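Ticket 3579: Tapetendruck, Rapportversatz bei Motivgröße über 2.000 mm
Status: in Bearbeitung
Gemeldet von: Loukia Liapis
Bearbeitung: Stelios Athanasiadis
3 Kommentare · 0 Mal geteilt

31.05.22
Beim Export aus Pastelora springt der Rapport an der Kachelgrenze um etwa 5 Pixel. Betroffen sind nur Dateien mit aktivierter Skalierung. Im Vorschaufenster ist der Sprung nicht sichtbar, erst in der Ausgabe für den RIP-Server. Neustart des Dienstes und Leeren des Caches ohne Wirkung.

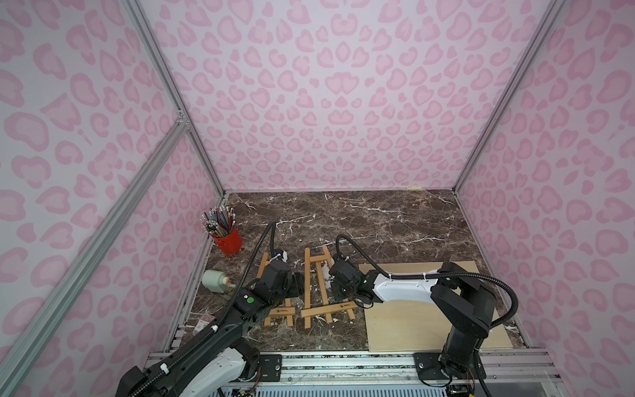 Der Fehler ist mit Profil 388 reproduzierbar, mit dem Standardprofil nicht. Geprüft wurden Streifen, Karo und ein Rankenmuster. Bei Streifen parallel zur Bahn fällt der Versatz nicht auf, beim Karo sofort. Für Tierfellmuster wie das rosa Leopardenmuster an Rückwand und Seitenwänden liegt noch keine Messung vor. Unregelmäßige Flecken verdecken kleine Sprünge, daher bitte nur mit eingeblendetem Passkreuz testen.

Kommentar Myrto Zacharopoulos:
Im Log steht beim Export »tile_offset rounded«. Der Wert wird vor der Skalierung gerundet und danach multipliziert. Deckt sich mit dem Fehlerbild.

Kommentar Stelios Athanasiadis:
Bestätigt. Workaround: Skalierung in Pastelora auf 100 % setzen und erst im RIP vergrößern. Karo damit ohne Versatz ausgegeben, Ranken ebenfalls. Profil 388 vorerst nicht löschen, Inen druckt noch danach.

Kommentar Loukia Liapis:
Workaround läuft bei uns. Die Rechenzeit im RIP ist deutlich höher. Ticket bitte offen lassen, bis die Rundung korrigiert ist.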